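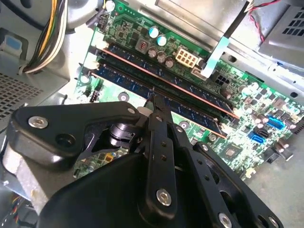

The Calendar Is a Poor Diagnostic Tool

Most organizations replace desktop computers by date. A machine enters the asset register, a term is assigned, and when the term runs out the machine leaves the building whether or not anything is wrong with it. I think this practice should be dropped for ordinary office desktops and replaced with a decision based on measured condition and workload.

The usual defense of the fixed term is that failure rates rise with age. That is true of populations and weak as a guide to individual machines. The parts of a desktop that wear in a predictable way are few: fans, mechanical drives, the capacitors in a power supply, the coin cell that keeps the clock. Processors and memory seldom fail from age in office use. A policy that retires all of these together treats the cheapest part in the box as the one that sets the life of the whole.

Brelham, the district office where I manage equipment purchasing, had 155 desktops due for disposal in March. Their term had been set by the lease model of the previous supplier, Vilon, and had been carried forward after the lease itself ended. When I asked where the number came from, the only document anyone could produce was a Vilon rate sheet. It was a financing schedule. It contained no engineering data of any kind.

We kept the machines and tested them. Each was run under load overnight with fan speed, drive health counters and supply voltages logged. The failures fell mostly into one batch of power supplies, and the slow machines were slow for a plain reason: they were short of memory and were paging to disk for most of the working day. Both conditions are corrected with a screwdriver and a part that costs less than the freight on a new unit.

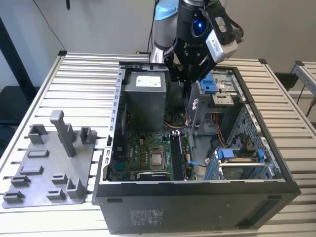

The inside of a desktop, case on its side: power supply, motherboard, processor and memory.

Mafalda Sequeira, our finance lead, raised the objection I take most seriously. A fixed term makes spending predictable, and condition-based replacement does not. She is right that the annual figure moves. But it moves around a lower average, and the variation can be absorbed by a parts reserve of the kind every vehicle fleet already carries. A fleet manager who scrapped vans on a birthday without reading the odometer would be asked to explain himself. Computing equipment has somehow been exempt from the question.

The second objection is security. Operating system vendors end support on published dates, and a machine that cannot run a supported system has no place on an office network. I accept this without reservation. It is, however, a separate test with its own date, and it should be written into policy as such. Folding it into a general age limit hides the real constraint and retires equipment that would have passed.

The third is labor. Raphaël Hoarau, who ran the testing, kept a log of his time, and I have used it to argue both sides. Opening a case, reseating or adding memory and closing it again is short work on a machine with an ordinary layout. It is long work on the small-format Aubert units we bought in a later round, where the drive cage must come out before the slots can be reached.

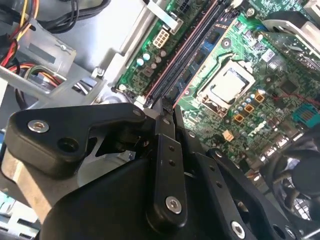

Access should therefore be a purchasing criterion, stated in the tender and scored. Our current specification requires two memory slots as a minimum, both reachable without removing another component. It also requires a power supply that can be exchanged without a proprietary cable. Lusetti met the specification and quoted slightly above the lowest bid. I recommended paying the difference, and would again.

What I would not recommend is keeping everything. Some older machines draw enough power at idle that replacement is justified on electricity alone, and a wall meter will identify them in an afternoon. Repair also has a limit. Our rule is that a desktop needing a second major part within a year is retired and stripped for spares – supplies, memory, drives that pass their tests.

The oldest machines in the group are now almost seven years old. They run a supported system and are used for forms, mail and spreadsheets, a workload that has changed very little since they were bought. They will be tested again in January, and the ones that pass will go back to their desks.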